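Dinton Community Board > Home & Household > Moving, storage, decluttering

Thread: Storage unit rent went up again. Sell it all or keep paying?

skutolside_sue
Got the letter from Heffernan Self Storage, dated 16 January 2026, which begins "As a valued customer" and goes downhill from there. My ten-by-ten is going up by $40 a month. I have had it since my mother's house sold, and it was going to be for one summer. It has now outlasted two cars and a marriage.

In it: her dining set (seats eight, I know three people), a sofa nobody has liked since it was delivered, boxes of china, my old skis, and a quantity of things I put in there so I wouldn't have to decide about them. Has anyone here emptied one of these and lived? Did you regret it?

erturk_e
Emptied mine last May. Regret: one floor lamp. I think about the lamp maybe twice a year. I do not think about the other forty boxes at all, and I couldn't tell you under oath what was in them.

Do the math before you do anything else. Add up what you've paid so far, then look at it with a drink in your hand.

skutolside_sue
I don't want to do the math, Erhan.

erturk_e
I know. That's why it works. They're counting on you not doing it.

kevser_a
I'm going to be the disagreeable one. People talk about storage rent like it's a gambling habit. Sometimes you're paying for time, and time is worth something. When my dad died I put everything in a unit and left it alone for over a year, and when I finally went through it I was a reasonable person. If I'd done it the week after the funeral I would have kept every rubber band.

That said, you've had your time. The marriage line suggests plenty of it.

Gravel_Road_Gary
Sell the dining set. Somebody always wants a dining set.

FadimeO
Nobody has ever wanted a dining set, Gary. I spent a whole winter trying to give one away. Solid cherry, six chairs, free, will help you load it. I had one man come out and look at it for half an hour, and he asked if I was getting rid of the rug.

Gravel_Road_Gary
Well, was the rug nice?

FadimeO
It was a very nice rug and he did not get it.

OK, useful part. I used to do estate cleanouts with my cousin, and the order matters more than people think. Most folks start with the photos because they're near the front and they look easy. Four hours later they're sitting on an upturned crate, crying over somebody's prom, and the unit is exactly as full as it was. Start with furniture. It's big, you already know how you feel about it, and once it's gone you can walk in there. Then kitchen stuff, then linens, then books. Paper and photos come home with you and get done at a table with the heat on.
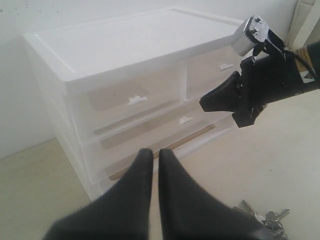
Second thing is to set a size for what you're keeping before you open a single box. Mine was the hall closet and one shelf in the garage. If it fit, it stayed, and if I wanted something else in, something had to come out. You will be amazed how fast you lose interest in a fondue set when it's up against your own boots.

skutolside_sue
There are two fondue sets.

FadimeO
There are always two fondue sets.

SevimK_Dinton
Check your lease before you pick a date. Heffernan wants written notice, and when I left they charged me for the whole next month because I was three days into it. No proration. The man at the desk was very pleasant about it, like a dentist.

Also they'll want it swept out. Bring a broom. They sell brooms in the office, and you don't want to know what for.

ilker.e
For the sofa nobody has liked: the transfer station takes upholstered stuff but there's a fee, and they close the bulky gate well before they close the regular gate. I found this out with a recliner on my roof. Call first.

For the skis, the Kukmont swap is still the best bet if they're not ancient. How old are they?

skutolside_sue
They came with a sticker from a resort that is now condos.

ilker.e
Transfer station.

two_left_boots
Dissenting opinion. I've had a unit for years, I like having a unit, and I'm tired of being told I have a disease. I live in 600 square feet. My off-season clothes, my tools and my canoe paddles live at Heffernan and I go there every other weekend. It's a closet with a gate code. If you use the stuff, it's a perfectly normal expense. The problem is paying rent on things you never visit.

erturk_e
Where's the canoe?

two_left_boots
My brother's. It's a long story and he's wrong.

kevser_a
I agree with boots, for what it's worth. There's a simple test in there. Sue, when were you last inside the unit?

skutolside_sue
I'd rather talk about the canoe.

SevimK_Dinton
Oh, Sue.

skutolside_sue
All right. I did the math. I'm not posting the total, but erturk_e was right about the drink. The new sofa I was "too broke" to buy last spring was $1,082. I could have bought it several times over and kept it somewhere useful, such as my living room.

So I'm giving notice. I would like to save the china, though. It was my grandmother's, and it's the one thing in there that I can picture without having to go look.

FadimeO
Then keep the china, and use it. Put it in the kitchen and put the everyday plates in the donation box. If one breaks, it breaks. It's been wrapped in newspaper in the dark all this time and I can't see that it's enjoyed itself.

kevser_a
Check for gold trim before you microwave anything. Ask me how I know.

Gravel_Road_Gary
How do you know?

kevser_a
It was loud, Gary.

ilker.e
I have the truck and a hand cart, and I'm around most mornings. Two loads should do it if the dining table comes apart. Does it come apart?

skutolside_sue
It did once, with my uncle and a lot of language. Thank you, yes please. I'll buy lunch. Unit 321, all the way at the back, past the one where somebody is definitely practicing drums.

two_left_boots
That's me. I'll keep it down.

erturk_e
If there's a floor lamp in there I'd like first look.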